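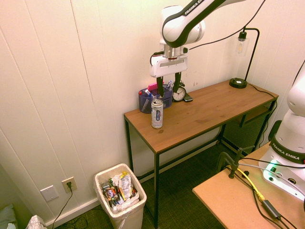
Grultmont Desk Timer, 57-Minute Model
Item 977
Sold by Szewczyk Office Goods, Losunville

Every few years somebody decides that an hour is the wrong length and sells a timer to fix it. The Grultmont is the latest. It runs for 57 minutes, buzzes, and then gives you a three-minute break before it starts over. The maker says this matches the way attention works. We asked for the study behind that and got a brochure.

We stock it anyway. As a timer, it's decent.

What you get
One timer with a turn dial, one AA battery, a felt pad for the bottom, and a folded card of "focus rules" you can throw out. The dial is stiff for the first week and then loosens up. The buzz can be set to low or high. Low is plenty in a shared office. High will annoy the next room.

What the box claims
"Get 20 more productive hours a month." We can't find any way that figure could have been worked out, and the maker's reply to our letter didn't help. Our buyer, Aleksandra Kaczmarczyk, used one through May and says she took more breaks and got up from her chair more often. She did not notice finishing anything sooner.

"Keeps perfect time." Ours ran a few seconds slow by the end of a cycle. Fine for paperwork. Don't use it for eggs or exams.

"Battery lasts 100 days." Possibly, if you use it once a day on low. Used all day on high, ours needed a new one well before that.

Do you need it?
If you already have a kitchen timer or a phone, you have most of this product. The case for a separate one is that picking up a phone to set a timer tends to end with reading the phone. Whether that's worth the price is up to you. The dial can also be stopped at any point short of 57, a fact the packaging does its best to hide.

Customer note
"Bought it for the studio at Grestthorpe. The break is too short to make tea. Otherwise it works." Ifor Rees

Returns
Unused timers can come back within 20 days. Used ones can come back if the dial sticks or the buzzer fails. We don't take returns on the grounds that you are no more productive than before.

Spare felt pads are sold separately. Any AA battery will fit.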